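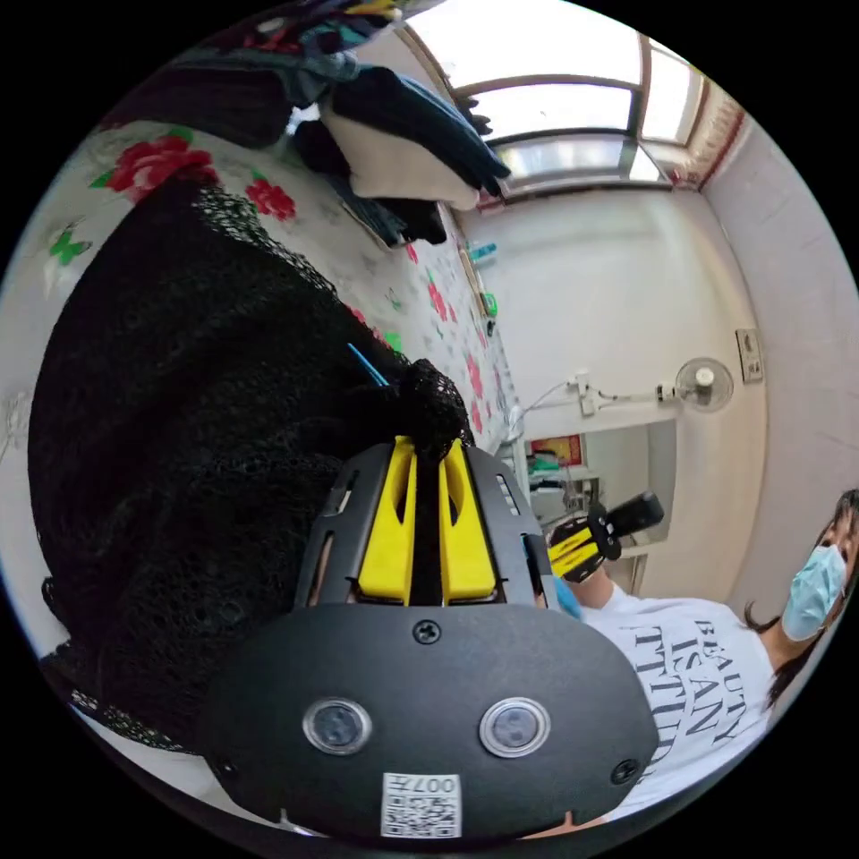
3. 데이터 수집

검색어를 입력하세요 검색 초기화
11월 Flinum 조작학습 연구팀

3.1 수집 장치와 환경

본 절에서는 변형체 조작 정책의 학습에 사용한 시연 데이터의 수집 절차를 기술한다. 시연은 원격조작 없이 휴대형 그리퍼 Stunov를 작업자가 직접 손에 들고 수행하는 방식으로 얻었다. 그림 3은 가정 내 침실에서 검은색 메시 직물을 파지한 시점의 영상이다. 두 개의 노란색 손가락 끝이 직물에 닿은 부분에서 직물이 한 덩어리로 모여 있으며, 손가락에는 길이 방향의 슬롯이 나 있다. 영상 오른쪽에는 마스크를 쓴 작업자와 또 하나의 그리퍼가 함께 기록되어 있다.

그림 3. 휴대형 그리퍼에 장착된 카메라로 취득한 직물 파지 영상. 배경은 꽃무늬 침대보이다.

수집 장소는 실제 거주 공간으로 한정하였다. 실험실에 가구를 배치한 모사 환경은 예비 실험에서 배경 다양성이 부족한 것으로 나타나 제외하였다. 가구와 침구의 위치는 조정하지 않았고, 조명도 각 가정의 상태를 그대로 유지하였다. 이에 따라 창이 시야에 들어오는 구간에서는 국소적인 과노출이 발생하나, 해당 구간을 별도로 보정하지는 않았다.

3.2 시연 프로토콜

대상 작업은 직물의 파지, 펼치기, 접기의 3종이다. 참여 가정은 50곳이며, 수집된 시연 가운데 검수를 통과한 2076건을 학습에 사용하였다. 각 시연은 그리퍼를 연 상태에서 시작하고, 직물을 놓은 뒤 손가락이 완전히 벌어진 시점에서 종료한다. 직물의 초기 형상은 작업자가 임의로 정하되, 동일한 형상에서 연속으로 시연하지 않도록 하였다. 파지에 실패한 뒤 재시도하여 완료한 시연은 삭제하지 않고 재시도 표지를 부여하였다. 이러한 궤적은 4.2절의 복구 행동 분석에서 따로 다룬다.

3.3 동기화 및 검수

영상과 손가락 개폐 신호는 수집 소프트웨어 Mudow에서 공통 시간축으로 정렬하였다. 그리퍼의 자세는 영상 특징점과 관성 신호를 결합하여 추정하였으며, 추정이 중단된 구간이 포함된 시연은 전체를 폐기하였다. 메시와 같이 성긴 직물은 배경 무늬가 투과되어 경계 특징점이 불안정해지는 경향이 있었다. 무늬가 조밀한 침구 위에서 이 현상이 두드러졌고, 폐기된 시연의 상당수가 이 조건에 속하였다.

검수는 두 단계로 진행하였다. 먼저 Yip 도구로 시작 및 종료 조건의 위반 여부를 자동 판정하고, 통과한 시연을 검수자가 재생하여 작업 표지를 확인하였다. 판정이 엇갈린 경우에는 다른 검수자의 확인을 거쳐 표지를 확정하였다. 작업자의 얼굴이 포함된 구간은 마스크 착용 여부와 관계없이 비식별 처리하였다.

3.4 데이터 분할

검수를 마친 시연 중 400건은 평가용으로 분리하였다. 분할은 시연 단위가 아닌 가정 단위로 수행하여, 같은 공간에서 얻은 시연이 학습 집합과 평가 집합에 동시에 포함되지 않도록 하였다. 직물의 종류는 분할 기준에 반영하지 않았으며, 이로 인해 메시 직물의 비율은 두 집합 사이에 차이가 있다. 이 차이가 파지 성공률에 미치는 영향은 5.3절에서 논한다.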